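4.2 Changes in the inspection task at Skukilgate

Before the handling cell was introduced, inspectors at the Skukilgate plant lifted each part by hand, turned it under a lamp and set it down again. Under the Flanell procedure the turning is assigned to a two-finger gripper, and the inspector decides which views are needed. Grasps are first rehearsed in simulation by the inspectors themselves, who received 18 hours of training for this purpose in October. Figure 3 shows a rendered view of a disc-shaped part with a short peg on its rim, held at a steep tilt between the fingers.

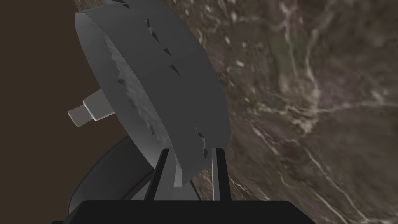

Reading time: 2 min

Figure 3. Simulated grasp of a disc-shaped part, seen from close to the gripper base.

Inspectors reported less strain in the wrist and shoulder, but also a loss of touch. Several had relied on their fingertips to find a rough rim, and a tilted view on a monitor did not fully replace this. Tetteh Odoi, shift lead during the study, noted that experienced staff asked for more views per part than newer colleagues did – a pattern also present in the 2771 entries of the cell log.

The work also became more solitary. Inspectors who had shared a bench now sat at separate stations, and questions about doubtful parts were passed on in writing. Following a proposal by Yaw Osei, the plant restored a shared table for disputed cases. Its effect on agreement between inspectors is examined in Section 4.3.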